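Household Chores Work Package: Progress Report to Matheson
Prepared by Rhona MacLeish, Puvthorpe, 17 February 2024

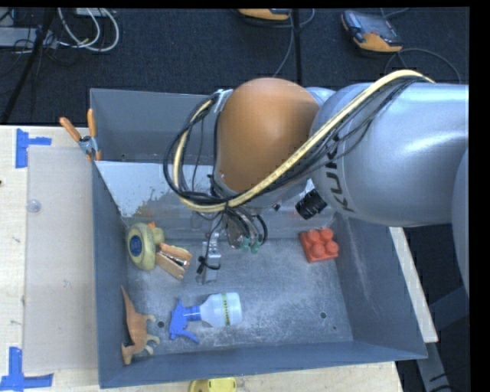 The question set for this period was whether a single arm can tidy mixed household items to a standard a paying customer would accept. On present evidence it cannot, although the gap has narrowed for rigid objects.

The arm made 1,156 pick attempts under the Jostik planner. Of these, 414 ended in a drop, a missed grasp or an operator stop. Toy blocks and other square-sided items gave little trouble. Spray bottles remain the weakest class — the gripper closes on the trigger, the body swings, and the item is released outside the target area. Small items lying against a bin wall are second worst.

Cycle time has not improved. Gavin Ritchie attributes most of the delay to replanning after a failed approach and expects a fix in the next software release. Hose and cable routing also limits wrist rotation near the bin walls. Struan Rankin has drafted a revised layout, not yet fitted.

Laundry folding was deferred. Storkance delivered the soft finger pads late, and 3 of the 4 sets failed inspection.

Remaining work for February:
Repeat the spray bottle trials with the new approach angle.
Fit and check the revised cable layout.
Agree on pass criteria for folding with Shona Semple.

No change to the budget is requested.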